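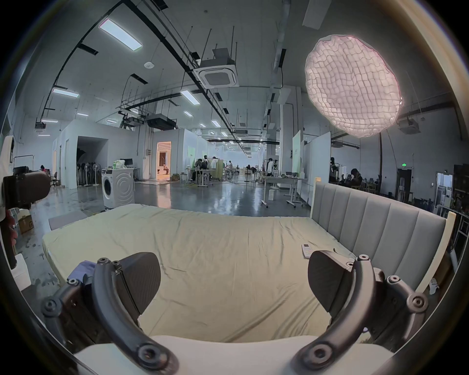
Introduction to Automation, Unit 3
Handout: Demonstration visit to Fluvia, Guvstead
Module tutor: Hanane Benmoussa

Read this before Tuesday. It covers what you will be shown, some background for the bedroom station and the written work that follows. Last term's handout on factory arms is still useful for vocabulary, but most of it does not apply to this visit.

1. Arrangements

Meet at the side entrance on Annan Road at 9.45. The demonstration starts at 10 and lasts 60 minutes, followed by questions. Sign in at the desk and keep your visitor badge on until you leave. Flat, closed shoes are required. Bags and coats go on the rail by the door.

There are cables on the floor. Step over them and do not move them. The floor is polished and reflects the ceiling lights, so cables are easy to miss if you are looking at something else. People will be working at the desks and stations while you are there. You may talk to them if they talk to you first.

Photography is allowed at the bedroom station only. Ask before taking a picture with a member of staff in it.

2. What the site does

Fluvia records household tasks done by people holding a gripper. The recordings are used to train the software for a two-fingered robot hand. You will not see a robot walking about or making a bed by itself. You will see a person doing a job through a tool that has the same kind of fingers as the robot, which limits the person in much the same way.

The work is done in one large open hall. Furniture and household appliances are set out on the open floor, with workstations and partition boards further back. A bed may stand in the same space as a washing machine and a row of electric fans. Do not expect a show flat with walls and a ceiling.

3. The hand-held gripper

The gripper used at the bedroom station has two curved black fingers. Each is made of jointed links held together with round fasteners and ends in a flat pad. The pads face each other across a gap. The operator closes the gap to hold an object and opens it to let go.

Terms you should know:

Finger: one side of the gripper, from the base to the pad.
Pad: the contact surface at the end of a finger.
Aperture: the distance between the pads at a given moment.
Approach: the path the gripper takes towards an object before it touches it.
Grasp: the closing of the pads on the object, and the position in which it is held.
Release: the opening of the pads and the withdrawal of the gripper.
Episode: one recording of one task, from the starting position to the end.

Students often use "grasp" for the whole action. In your written work, keep approach, grasp and release apart.

4. The bedroom station

The bed has a padded grey headboard with a cream edge and a pale yellowish-green fitted sheet. The objects are ordinary ones, such as a small white remote control with grey buttons or a piece of blue cloth. These two make a useful pair for our purposes.

A remote control is rigid. Its shape stays the same when it is picked up, so the main decisions are where to hold it and from which direction to come. Lying flat on a mattress, it offers very little height for the pads to close on. On a hard table the pads can be brought down until they touch the surface. A mattress gives way under pressure, and the object may tilt or sink as the pads press beside it.

Cloth is deformable. It has no fixed outline, and a bunched cloth can be held at almost any fold. Picking it up is usually the easy part. Laying it flat or folding it is harder, as the shape changes with every movement and the next grasp depends on the result of the last one.

The sheet is also deformable and must be treated as part of the task. It has creases in it, and a pad that closes too low can take hold of the sheet along with the object. Watch for this during the demonstration. Note what the operator does to avoid it, or to recover from it.

5. Lighting and camera view

The hall has long LED panels overhead and daylight from a window or glass door on one side. A large softbox on a stand lights the bed area from above the headboard. Soft light from a large source gives weaker shadows, and this matters when a dark finger passes over a pale sheet.

The camera on the gripper has a very wide, round view. Straight lines bend towards the edges and objects close to the lens look large. The fingers take up a good part of the picture at all times. When you are shown a recording, find the two pads first, then the object, then the rest of the room.

6. Observation task

Work in pairs. One person watches the operator and the other keeps the record. Swap halfway through. For each episode, write down:

the object and its starting position
the direction of approach
which part of the object was held
any contact with the sheet or headboard
the final position of the object
whether you would accept the episode, with your reason

Record at least 6 episodes. Failed attempts count. If you miss the start of an episode, leave it out and wait for the next.

7. Written work

Write a report on one rigid object and one deformable object. Use your own notes, and attach them. Explain how the approach and grasp differed and what part the mattress played. A labelled sketch of the gripper is required; a photograph will not be accepted in its place.

Reading: Sislow course reader, page 199 onwards, on contact with soft surfaces. The section on suction cups can be skipped.

Reports are due at the start of the December workshop. Hand in paper copies, stapled, with both names on the observation notes.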